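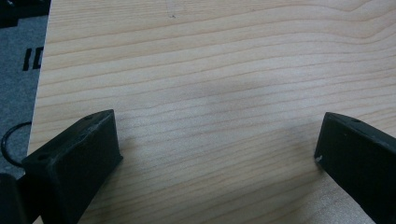

The letter from Tuominen came on a Sunday, pushed under the door by hand, and Hanne Niskanen let it lie on the mat until she had finished her coffee. She had been waiting on it since February and she felt that it could wait on her for a change.

It said what the whole street had been saying, only with better manners. The ferry to Sastness would stop running at the end of the season. There had been 489 passengers over the winter, and the winter before that there had been 631, and the company was very sorry, and it thanked her for her 33 years in the ticket office and hoped she would enjoy her rest.

"Rest," said Hanne to the kettle, and she filled it again, because she was the sort of woman who thought better with something coming to a boil.

She was 60 years old and had never once rested on purpose. She had sold tickets to brides and to piano tuners, and to a boy with a goat who argued (very politely, and for so long that the boat left late) that the goat was under twelve and ought to go half price. She had let the goat on for nothing in the end. You couldn't do that sort of thing with a machine, or on the new bridge up at Clevness, where you just drove across with your windows shut and never had to say good morning to a soul.
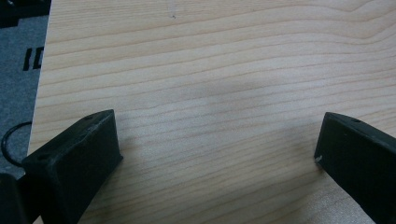

Santeri Ikonen told her, when she read him the letter over the phone, that a bridge was still a bridge and she ought to be glad of it, that his mother would have lived to see two more Christmases with a bridge, and that he would come by at four with the rest of the fish soup. Then he hung up, as he always did, without saying goodbye.

Hanne stood there holding the phone a good while. She had forgotten about his mother, or not forgotten exactly, but put it away somewhere, the night the fog came down and the boat sat at the pier until morning with its lamps lit. She had sat up with him in the office that night. They had played cards and neither of them had kept score.

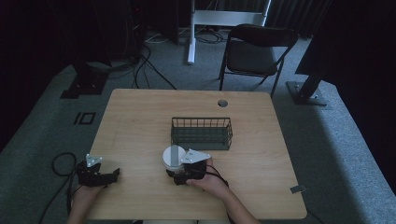 By four the rain had set in, and she had decided three separate times to write back to Tuominen and three times decided against it. She swept the kitchen, and found her good pen, and then went hunting for everything she had carried home from the office over the years and never carried back. There was a good deal of it, timetables mostly, and a brass bell with no clapper. She wanted something to put it all in, a plain wire basket with open sides, the kind that can sit empty on a light wood table for weeks and look as if it belongs there, but all she owned was a soup pot. So the timetables went into the soup pot, and that was how Santeri found them when he let himself in, dripping, with another pot under his arm.

"Are we boiling those?" he asked.

"We might," said Hanne. "Sit down. You're getting the floor wet."

They ate straight from his pot with two spoons, and he read the letter for himself, holding it far out in front of him. When he got to the part about rest he snorted. Then he told her, looking hard at his spoon, that his cousin's old boat, the Fleradis, was still lying up in the shed, and that she leaked only a little, and that there must be people who would sooner cross the water than drive over it.

"And who would sell the tickets?" said Hanne.
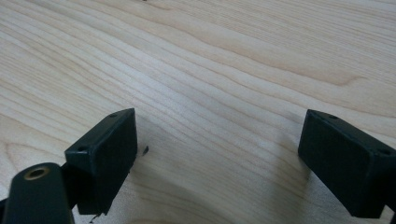 A tabletop, pale and wood-grained

He didn't answer that. He reached into her pot and took out a timetable, an old one gone soft at the folds, and turned it over to the blank side, and pushed it across to her along with the good pen.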